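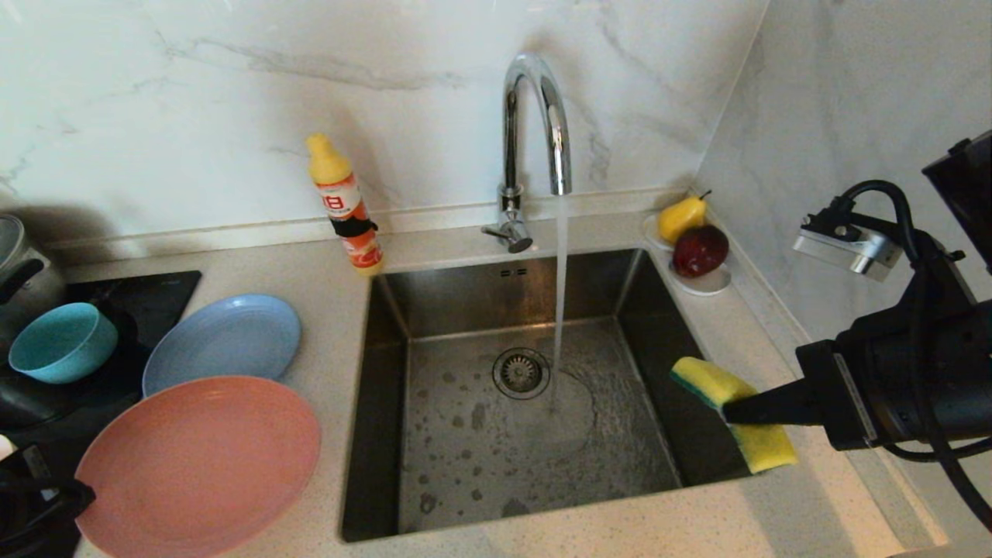 Figure 2. Kitchen faucet running into a stainless steel sink.

Does first-draw water at the tap differ from flushed water in copper content? First-draw samples were higher in 719 of the 955 paired samples from Strickland, and the gap narrowed after overnight stagnation times were matched.

4.2 Sampling protocol

Residents filled the first bottle before any other morning use and the second after two minutes of flow. Corrigan's correction for pipe length was applied to both.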